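Wamcombe House - Fittings Workshop Notebook
Entry: Thursday, morning. Shoe rack, Humphreys Room entrance
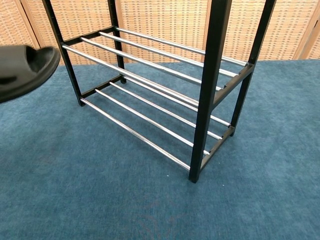

Two-tier shoe rack on the blue carpet, woven screen behind.

Purpose of entry. To record the condition of the rack following the complaint that shoes placed on the upper tier were slipping through, and to set down what is to be done before the residents' reading group resumes in December.

Construction. Black metal frame, square-section tube, with crossbars joining the legs at each end. The shelves are chrome rods, 4 to each tier, seated in the end crossbars. The rack was bought in with the Zurkier order and assembled on site. The instruction sheet is in the fittings drawer, although the page dealing with the lower tier is missing. Colleagues who need it should consult the copy kept with the cloakroom papers.

Observations. The frame was tested by hand at each corner. There is slight movement at the front when the rack is pushed sideways, and none when it is pushed from the front. The bolts on the left end took a quarter turn. Those on the right end were already tight and were left as found.

The rods on the upper tier can be rotated with the fingers. They do not come out of their seats unless the end crossbars are spread apart, and it is not considered that they present a danger. The rotation does, however, explain part of the complaint: a narrow heel set down between two rods turns the nearer one and drops. Flat-soled shoes and slippers rest securely. Boots are better placed on the lower tier, toes to the back, as was the practice with the previous rack.

Spacing was checked with the 12 mm and 14 mm gauges at the rod ends. The rods themselves pass the 12 and not the 14. The replacement rods offered from the Ikalari spares box are therefore too thick for the seats and should not be forced. They have been returned to the box and the lid marked accordingly.

Work done. Bolts tightened as above. Rods wiped with a dry cloth, then with a cloth very slightly dampened, then dried. No polish was applied, as it transfers to the soles and from there to the carpet. The carpet beneath was vacuumed with the rack lifted clear. The feet had left shallow marks in the pile, which were brushed up and should recover.

The screen. It has been agreed that the woven screen stays where it is for the present. It gives the entrance some privacy and keeps shoes from being pushed through to the far side. The rack should nevertheless not be set hard against it - the weave catches on metal edges and is difficult to repair neatly. A hand's width between the two is sufficient.

Outstanding.
Fit a thin strip of felt in the upper seats to stop the rods turning. Try one rod first and leave it for 2 weeks before doing the others.
Request the missing instruction page from the supplier.
Ask whether a separate tray can be provided for wet boots. The open tiers let water straight through to the carpet, and this will matter more as the weather worsens.
Recheck the left-end bolts when the felt is inspected.

Rack remains in use in the meantime. No notice is required.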